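Zoron opens its teaching bench to anyone with patience and a free afternoon

Štefanec, November. Zoron, the small firm behind the Wonel teaching kit for robot arms, has opened the bench where it does most of its work to outside firms, colleges and the merely curious. Visitors will be able to show an arm a job, either by taking hold of it and pushing it through the moves or by steering it from a hand controller across the room. No one will be asked to write any code. Several will be asked to put their coffee down.

Wonel records what the arm does while a person leads it, then uses those recordings to train the arm to do the job alone. The idea is old and the sums behind it are getting better. The hard part remains the person, who must do the same dull thing many times over, slightly differently each time, and do it well.

"People arrive wanting to teach it to make an omelette," said Tonantzin Cuevas, head of teaching at Zoron. "We give them something duller. By teatime they have opinions about it that they will share with their families."
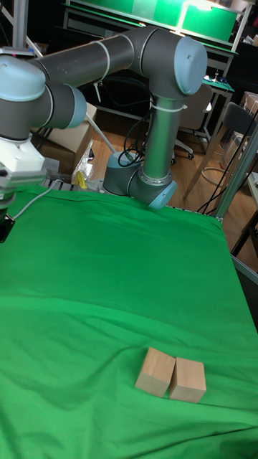
The first course at the bench is called Prorudeo, after a Latin word the founders liked the sound of and have had to spell down the telephone ever since. It covers picking up, putting down and setting things side by side, and it takes up more of the afternoon than visitors expect. The props are light wooden blocks on a bright green cloth, and the cloth is left with its wrinkles in. Zoron was offered a nice flat board and turned it down, on the grounds that customers' premises are full of things that do not lie flat, including some of the customers.

Teaching by hand suits slow work where the feel of the arm matters. The person holds the wrist, the joints go slack enough to follow, and the path is stored as it happens. Its drawback is that a human being is standing in the way for the whole of the recording. Remote control keeps the human out of the road, but takes longer to learn and brings out a competitive streak in accountants.

Zoron's own staff have so far recorded 1,205 showings of the side-by-side task. Of the first batch, almost 12 per cent were thrown away, chiefly for dithering. An arm taught by a ditherer will dither, and will do it all night without a break.
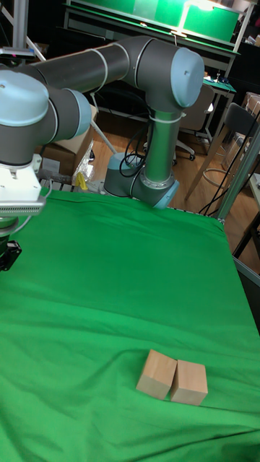 Cirilo Ibarra, who founded the company and still takes his turn on the controller, puts the stress on small differences. A learner who starts every showing from one tidy position ends up with an arm that can only cope with tidiness. So Prorudeo pupils are told to vary the start, and a block sitting at a slight tilt next to its neighbour, like the left-hand one here, is treated as a perfectly good place to begin. Ibarra has been known to walk past and nudge things.

"I call it adding variety," he said. "The pupils have another name for it."

Sessions take up to eight people and last seven hours, with lunch. Each group goes home with its recordings and a plain report on which of them were worth keeping. Zoron regrets that it cannot soften the reports.

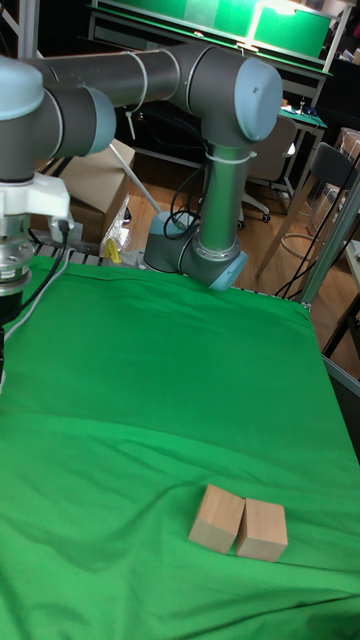
Page last changed: November, 16:40

Bookings for the spring sessions are open now through the Zoron office in Štefanec. Colleges pay a reduced rate and may send a second group at no charge if the first one behaves. Firms wishing to bring their own parts should tell the office beforehand what they are, how heavy they are and whether they leak.

Press visits can be arranged with Tonantzin Cuevas. Reporters are welcome to try the controller, and their showings will be graded along with everyone else's.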